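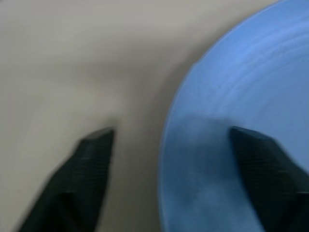 The light blue plate on our off-white table.

Stomby plates, light blue, set of two
Reviewed Monday, October 1, 2018

I bought these to replace a stack of white stoneware that had chipped down to three usable plates. The Stomby comes in pairs, so I ordered one pair to try before committing to a full set. They came from Oddsson in a plain carton with paper between the plates. Nothing was broken.

The color is a medium-light sky blue, a little brighter than I expected from the store page, which made it look gray. The finish is smooth with a slight gloss. There is a thin raised lip around the edge that looks a shade lighter than the rest. I like the lip. It keeps sauce where it belongs and gives your fingers something to hold when you carry the plate from the counter.

I have used them daily for 11 weeks, mostly for lunch and dinner. They go in the dishwasher on the bottom rack. Ours has narrow slots and the Stomby fits, though it has to lean the same way as its neighbor. My old Iler plates were thicker at the rim and would only go in every other slot.

Each plate weighs 348 grams on my kitchen scale. The Iler was heavier, and I don't miss it when putting dishes away on the high shelf.

Complaints: the gloss shows water spots if you let them air dry. Tomato sauce wipes off fine, but turmeric left a faint yellow mark overnight that took two washes to clear. The bottom is also a bit slick on a bare tabletop – cutting a tough piece of meat, I had to hold the plate still with my fork hand. On a placemat it stays put.

I also looked at the Trarndale, which has no lip at all. It stacks flatter, but peas roll right off it.

I plan to order two more pairs in November if the blue is still in stock. Four stars. I would give five if they gripped the table better.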